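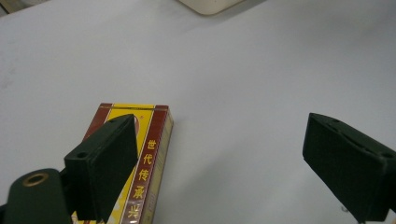 Does adding vinegar to the rinse stop towels going stiff? So far I see no sign of it, and I'd want a better test before telling anyone otherwise.

4 October 2025

Third round of the towel trial. Same cotton hand towels, hard tap water, Brimo powder at the dose on the packet. Half got 30 ml of white vinegar in the rinse drawer, half got plain water. Line dried indoors, 90 minutes by the open window and then overnight.

Ayten Ertürk did the feel test without knowing which was which. She put two vinegar towels in the "stiff" pile and two plain ones in the "soft" pile. I could have got that by tossing a coin.

The Flevell leaflet claims 4,000 households noticed softer towels. Noticed compared with what? They were told what to expect and then asked if it had happened. I'd like to see the same question put to people given coloured water.

Things I don't trust in our own work:
- drum was fuller on the second load
- towels near the window got more of a breeze
- I shook some out before hanging and forgot to shake the rest

Smell is a separate matter. Ayten thinks the vinegar ones are fresher. Maybe. She'd guessed by then which were which.

To do: repeat in November with every towel shaken, and run one load with no powder at all. Ask Druvumholm for their water hardness readings.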